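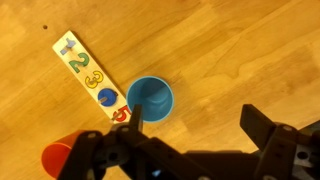 A number puzzle and a blue cup on one of the tables at the Sellik toy library.

Sellik toy library counts its pieces, comes up short

The Sellik toy library has finished its first full stocktake since moving into the old Bronix shoe shop, and can report that it owns 2,330 puzzle pieces. It should own rather more. The catalogue lists 1,708 toys of all kinds, from ride-on tractors to a xylophone that is borrowed often and returned quickly, and the puzzles alone took up most of the effort.

Number puzzles fared worst. The library has 16 of them, the long wooden sort with a slot for each numeral and a little knob for small fingers to grab. Only three came through the count with every numeral present. The rest are missing something, and the something is very often a 4. The library has no theory about this. Parents, who have been asked, have several, most of them involving the heating vent.

Families have been coping in their own way. One board came back last winter with a bottle top glued to a stick where the 7 used to be, painted a quite respectable purple. Another was returned with a full set of numerals, two of which belonged to a different puzzle and one of which was a letter. Both were accepted, on the grounds that the borrowers had at least tried.

The stocktake was done at the tables by the front window, puzzle by puzzle, with stray pieces sorted by colour first and then by size. Colour seemed a sensible system until the count reached the blues. Most makers like blue, and they do not like the same blue. There is now a shoebox marked "blue, misc." and it is the heaviest box on the shelf.

A few mysteries were cleared up along the way. The fire engine with no ladder was found to be a bus. A bag of wooden discs that had sat behind the counter for years, labelled "draughts?", has been matched to a stacking game that nobody had borrowed for want of discs. The jigsaw of the harbour at Duangkaew, long retired as incomplete, has been reunited with its lighthouse and is available again, although the sky remains as dull to put together as it ever was.

Borrowers with pieces at home are asked to bring them in. No fines will be charged, no names will be taken, and there is a basket inside the door for anybody who would prefer not to make conversation. Pieces may be left in any condition short of sticky. Please check the bottom of the toy box, the car seats and, going by past returns, the cutlery drawer.

Replacements are the harder part. Sivar Woodcrafts, down the road, has offered to cut new numerals from offcuts if the library can supply a tracing of each slot. Tracings are under way. The new pieces will come unpainted, so a painting afternoon is planned for June, with smocks, newspaper on the floor and a firm rule that a 4 should be finished looking like a 4. Afternoon tea will be provided. Children are welcome, and so are adults who can keep inside the lines.

In the meantime the incomplete puzzles are still on the shelves, marked with a yellow dot, and can be borrowed at no charge. A three-year-old who tested one during the count went from 3 to 5 without a flicker of concern and asked to do it again.

The library opens mornings only until the shelves are back in order. The xylophone is in.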